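Home Contents Authors References Supplement

4. Comparison of Finger Pads and Hand-Held Grippers

4.1 Hardware

Two hand-held grippers were compared. The Vakgate unit carries its fingers on a linear slide and uses a trigger with a return spring. The Kastberg unit uses pivoting arms driven through flat linkage bars. Both have a wrist-level camera looking forward between the fingers, and both accept the same bolt-on pad block, which allowed us to change the contact surface without changing anything else on the tool. The pad block is a rigid body with a soft facing bonded to its inner side.

On the robot side, the same pad blocks were mounted on a Farkura parallel-jaw gripper driven by a Dankwa controller. The controller was run in position mode with a force ceiling. We also tried its force mode during setup, but the loop oscillated on thin objects when the pads were new and stiff, and the gain that removed the oscillation made closing too slow to follow a human demonstration. Force mode was therefore dropped before the main runs and no results from it are reported.

4.2 Procedure

Demonstrations were recorded by two operators, the first author and K. Ayaaba, each using both hand-held units in alternating blocks. The order of blocks was swapped between operators. The tasks were a pick from a flat surface, a handoff into a shallow tray, and an insertion of a peg into a loosely fitted sleeve. After trimming and removal of takes in which tracking was lost, 738 demonstrations remained. Takes were removed on tracking status alone, before anyone looked at whether the task had been completed.

Jaw opening was estimated from the wrist image with a small detector trained on the outer corners of the pad blocks. The estimate was checked against a caliper at fixed openings before each block. If the disagreement was larger than 3 mm at any opening, the unit was recalibrated and the block restarted. This happened more often with the Vakgate unit, where the slide had noticeable play when the trigger was held short of full travel.

Wear was studied separately. One pair of pads was mounted on the Farkura gripper and closed 3000 times on a knurled steel bar, with pull tests before the first closure and after the last. The pull test used a smooth acrylic plate loaded to 700 g and drawn upward at constant speed until it slipped. The pads used for demonstrations were not part of this test. They were changed only when a facing came loose enough to alter the caliper reading, a rule that we would not use again, for reasons given below.

4.3 Results

The Kastberg unit gave the more repeatable jaw estimate. The pivoting arms introduce a change in pad angle as the jaw closes, and we had expected this to hurt the detector, but the effect is smooth and is absorbed by the calibration curve. The play in the Vakgate slide is not smooth. It depends on the direction of the last trigger motion, and a curve fitted while closing is wrong while opening. A two-branch fit reduced this error without removing it.

Policies trained on data from either unit performed the flat pick equally well. The difference appeared in the peg task, where the policy trained on Vakgate data tended to open late and drag the peg sideways after release. Operator differences were smaller than device differences in every task. Both operators said they preferred the Vakgate trigger, which is lighter, and we note that comfort and data quality pointed in opposite directions.

In the wear test, holding force on the acrylic plate fell over the run, but the loss was smaller than the spread between two new pads from the same batch. What did change was the shape of the facing. Bonded edges lifted before the middle of the pad showed any visible mark. A lifted edge adds thickness on one side, and the jaw then stops short of its commanded position while the controller reports contact. With the Dankwa controller in position mode, this reads as a gripped object even when the jaw is empty.

S. Ngau repeated part of the pick task with a pair of deliberately damaged pads, in which the facing had been cut back at the lower corners. The policy still closed on the object, but the detector shifted its corner estimate inward on the cut side. We take this as evidence that a worn pad affects the image side of the system earlier than it affects grip.

4.4 Wear as Seen by the Wrist Camera

Figure 3. Wrist view over a bare section of tabletop, fingers apart. 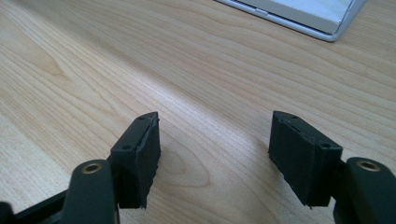 Pad condition should be logged from the wrist camera itself, with the jaw open, at the start of every block. The caliper rule in Section 4.2 is blind to damage that does not yet change thickness at the measuring point, and the camera already looks at the right place. Edge damage is also rarely equal on the two sides — in Figure 3 the left facing is ragged along its vertical seam and appears to be peeling near the bottom, while the right pad is only slightly rough at its lower edge. A symmetric pad model fitted to such a view will place the jaw center wrongly, and we now fit each side on its own. We also moved the reference points off the facing. The screw holes in the tops of the pad blocks and the brass threaded inserts in the arms are rigid features that stay put as the facing degrades, and the inserts stand out well against black plastic. Their drawback is that they sit low in the view and the arms can run out of it. Glossy work surfaces are a second concern, as the bright band of reflected light across the varnished wood would be hard to separate from a pale object by brightness alone. Threshold-based segmentation was abandoned for this reason, and the remaining experiments use the learned detector with per-side fitting.

Contact the authors | Copyright the authors, revised 10/28/18 | Back to top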